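How a robot learns to do the washing

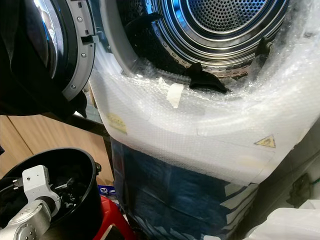
Getting clothes into a washing machine is a job most people do without thinking. You pick up a bundle, push it through the round door and go back for whatever fell out. For a robot it is one of the hardest jobs in the house.

Jessie Lennox works on this problem with a small team at a research lab called Okside. Their robot is called Bumby. This page explains how Bumby is taught, and what the team found out when they tested two ways of teaching it.

Why are clothes so hard?

Robots have worked in factories for a long time. A factory robot might pick up the same metal part all day. The part is always the same shape and is always in the same place, so the robot can repeat the same movement again and again.

Clothes are different. A T-shirt can be flat, rolled up, inside out or twisted round a sock. Every time you drop it, it lands in a new shape. Scientists call things like this "deformable objects". Deformable means that the shape can change. Rope, dough and plastic bags are deformable too.

Dark clothes are harder still. When several black things are in a heap, it is difficult to see where one stops and the next begins. You have probably had this trouble yourself if you have ever looked for a black sock in a pile of black trousers. Bumby has cameras, but cameras have the same trouble.

Then there is the drum. It is made of shiny steel with small holes in it, and shiny things confuse cameras because they reflect the light. A bright patch on the metal can move when the camera moves.

Learning by copying

The team does not write out a list of instructions for Bumby, such as "move your arm up, then left, then let go". The list would have to cover every shape a jumper can make, and it would never be finished.

Instead, Bumby learns by copying. A person holds a pair of controllers and moves the robot's arms with them. While the person loads the washing, a computer records what the cameras see and how the arms move. One recording of the whole job is called a demonstration.

After many demonstrations, the computer looks for patterns. It learns that when the cameras see something like this, the arms usually do something like that. This is called imitation learning. Imitation is another word for copying.

The team recorded 254 demonstrations. That took most of June.

The question

At first, all the people giving demonstrations tried to be very neat. Each piece of clothing went straight from the tub into the drum. If anything went wrong, the recording was thrown away and they started again.

Bumby learned from these neat recordings and did quite well, until something slipped. If a sleeve was left hanging over the edge of the drum, Bumby did not know what to do. It had never seen a sleeve there. Sometimes it carried on reaching into the tub as if nothing had happened, and sometimes it stopped moving.

Jessie wondered if the untidy recordings might be useful after all. So the team made a second set. This time they put things in awkward places on purpose before they began, with clothes on the rim of the drum or over the door, and recorded a person sorting it out with the robot's arms. They called this the Dastell set - it was named after the street the lab is on.

A fair test

To compare the two sets, the team had to keep everything else the same. They used the same robot, the same machine and the same clothes. They also used the same number of demonstrations for each set, so that neither had an advantage.

Each version of Bumby then had 37 tries at loading the machine. A try counted as a success only if every piece of clothing was inside the drum and nothing was left on the rim or the door.

The version that learned from neat recordings succeeded 12 times. The version that learned from the Dastell set succeeded 26 times.

What does it mean?

The result suggests that a robot needs to see mistakes being put right as well as the job being done properly. Learning to ride a bike is a bit like this. You need to practise wobbling and getting your balance back.

It does not mean that Bumby can do your washing yet. It still failed 11 times out of 37, and it is slow. It has also only been tested on one machine. The team does not know how well it would manage with a different door or a smaller drum, and that is the next thing they plan to try.

Words to know

Demonstration: a recording of a person doing the job with the robot's arms.
Deformable: able to change shape.
Drum: the round metal part of a washing machine that holds the clothes.
Gripper: the part at the end of a robot's arm that holds things.
Imitation learning: learning by copying.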